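Stevanstead workshop notebook
Bench section, March
Entry opened 10.15

Subject: protective cases for handsets, Rallon order, first inspection.

The Rallon order calls for 500 cases, to be supplied by Cordier. Samples were received this month and entered in the register. The purpose of this entry is to record the condition of the camera surround, the outer lip and the side button cover before any wear testing is begun. Handsets are to remain in their cases throughout inspection and are to be examined upright, back first and then from the side.

The raised border round the camera module is the principal point of interest. Rallon has asked that it should stand proud of the lenses. The finish of the back panel is matt with a slight texture, as ordered.

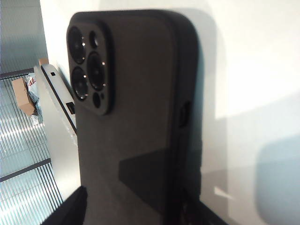
Histamano writes that the border is of less concern to them than the dust which gathers inside it, and asks that the corners of the module be brushed out and looked at again after a fortnight in use. The request is accepted and has been added to the schedule.

The side view was also taken. The height of the camera surround above the back is to be measured with the depth gauge at 3 points and the mean entered in the register. The gauge is at present away for calibration, and the column has been left blank. Colleagues are asked not to fill it in from the supplier's drawing.

The button cover will be subjected to 2000 presses on the small rig. Any case in which the cover fails to spring back is to be set aside and labelled, with the number of presses written on the label.

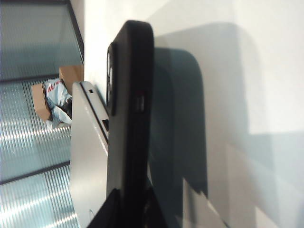
Cased handset, side view, with camera surround and button cover.

Outstanding: return of the depth gauge; a decision from Rallon on whether 10 cases will suffice for the drop test; a second tray for the sample shelf. The register is kept in the left-hand drawer and should be returned there at the close of work.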